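The long wait for rain in Stusham

The allotments at Stusham lie on a slope behind the old brickworks, and the soil there is thin. Most plot holders learned years ago to grow what will put up with it: beans, chard, potatoes in a good year. This summer even the chard gave up.

There are 59 plots on the site and one standpipe. By the end of June the queue for it began before seven in the morning, and the parish asked people to fill no more than two cans at a time. Rahel Kofler has rented the plot nearest the gate since she moved to the village. She stopped watering her lawn path and her dahlias in the same week and kept what she had for the tomatoes.

"You pick what you want to keep," she says. "The rest has to manage."

Some of it went home with its owners. Kitchens and spare rooms filled up with cuttings and young plants lifted from the beds, and a swap table was set up in the village hall for anyone who had run out of windowsill.

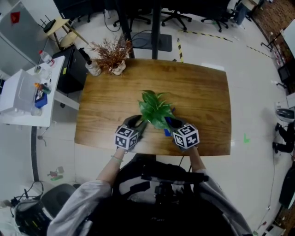
Indoor plants bring their own trouble. Vinzenz Kuster, who ran a nursery for most of his working life, spent much of July answering the same question about yellow leaves. In most cases the answer was too much water. People who had been careful outdoors were drowning their pots inside. His advice is to push a finger into the compost up to the second joint and leave the can alone if it feels damp.

The rain came back in September. By then the site had lost two plum trees and most of the hedge on the southern side. The parish has agreed to spend £2600 on a storage tank, to be fed from the roof of the tool store, and it should be in place by November.

Kofler has put her name down to help dig the base. Her tomatoes did well enough, though the skins were tough, and she has eleven jars of chutney left to give away.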